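Merrick Interfaith Retreat Weekend – Questions

Last updated May. Still stuck? Email the office, replies are slow before noon.

Do I have to belong to a congregation?
No. Any faith, or none. Come as you are, just sit through the talks quietly even if they aren't yours.

What does it cost?
Pay what you can. Registration is free, meals are by donation. Put your form number in the memo line if you mail a check. Last year's forms started at 2215, this year's start at 2774, so please dont reuse an old one.

Who is leading the prayers?
Mireille Qaisi opens on the first evening. Kazimiera Olszewski has the morning psalms. Silent hour after that – no leader, no bell.

Can I come for one talk only?
Yes. Sign in at the side door, sit near the back if you have to leave early.

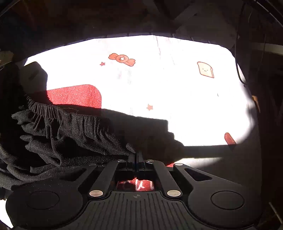 Yeison Londoño would add that one-talk visitors are welcome at supper too, and he wishes more of them stayed for it.

Is there child care?
During talks, yes. Not during silent hour. Ages 2 and up. Bring a snack with a name on it.

What about dietary rules?
Kitchen is vegetarian all weekend. Halal and kosher guests, tell us ahead so we can set aside sealed meals. Fasting? Fine, say so at sign-in and we'll save you a plate for after sunset.

Can I record the sermons?
Audio only, and ask the speaker first. Some say no. Transcripts go out later to everbody on the list.

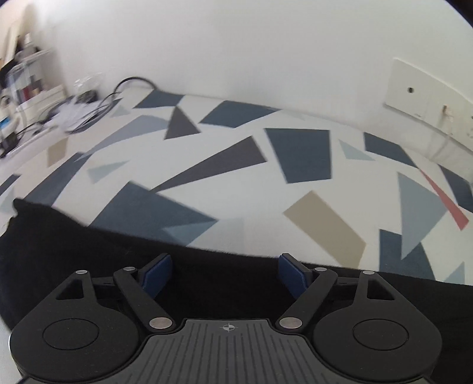

Getting there

Bus from Clalton stops at the foot of the hill. Walk up, ten minutes. Parking is tight, share a ride if you can.

Related
Clalton Choir Evening: Program Notes
Tomotau Pilgrimage – What to Pack
Reading List for the Silent Hour

Comments

Mylene Soriano: Is the chapel open overnight again? Loved that last time.

Rowena Lumbao: Yes, side chapel only. Use the garden door.

Mylene Soriano: Thank you! Bringing my sister.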